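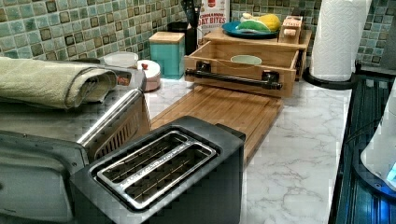

What should you do to your kitchen before a robot demo? Clear one stretch of counter and put the towels away from the heat.

I picked that up at the Gakent open day in July, plus a tip for bamboo boards: stand them up to dry after oiling - mine get 9 hours. Wipe the faucet handle last, with a dry cloth. 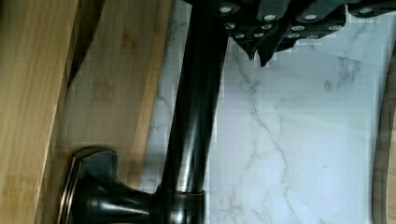 Skorkeo wrote in to say that marble wants plain dish soap and never vinegar, even for a quick demo cleanup. Good one! I'm switching tonight.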